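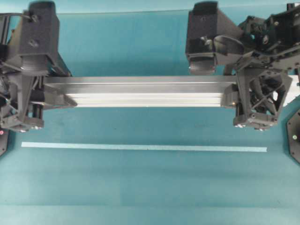 Planning the second arm station - what we bought and what I'd budget for next time

Hi all, Ruoxi Xie here. A few of you asked after the November meet-up what a two-arm bench really costs to set up, so I've put our planning notes on one page with some pictures of the job we bought it for: picking up lengths of aluminium extrusion, one gripper at each end. We build our own framing at Imadby and we go through a fair bit of the stuff.

I went into this thinking the arms would be the whole conversation. We had a quote from Fledlow and another from Brultwood, and I spent a good fortnight comparing them line by line. Then I sat down on a Wednesday with the Fledlow one and wrote out all the things it left off - spare fingers, cable clips, a mat, a second power supply, freight. That came to $900, and I hadn't put aside a cent of it!

Fingers are the bit I'd spend more on. Extrusion is smooth on the faces and grooved down the middle, so where the jaws land on it matters a lot to us.
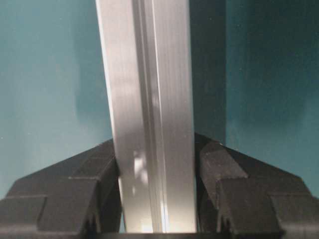

We've allowed for three spare sets, and I'd have gone for more if the budget had stretched. Ask your supplier whether they sell the fingers on their own or only as part of a whole gripper, as the two quotes were miles apart on that. Fu (our purchasing person, very patient) got Brultwood to split theirs out after up to 10 emails.

Then there's the work surface, my favourite colour in the whole workshop. Teal, with a pale blue strip laid along it parallel to the bar. Cheap as chips next to everything else on the list, but do write it down, or you'll be paying for it out of the coffee tin like I did.

Both arms come in from opposite sides, so measure your bench for the pair of them and leave room for the cables to trail back to the edges. 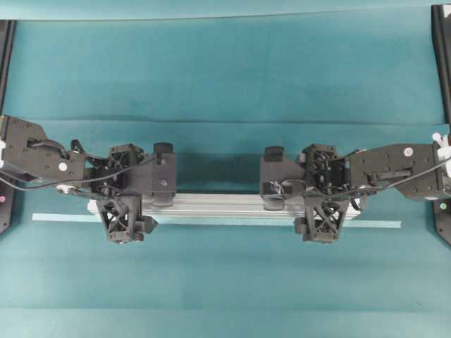
Still on the wish list

A proper rack for the cut lengths, a second set of wrist cables, and better lights over the bench. Fu says next financial year. I've asked Fledlow for a price on the cables anyway - will add it when it turns up.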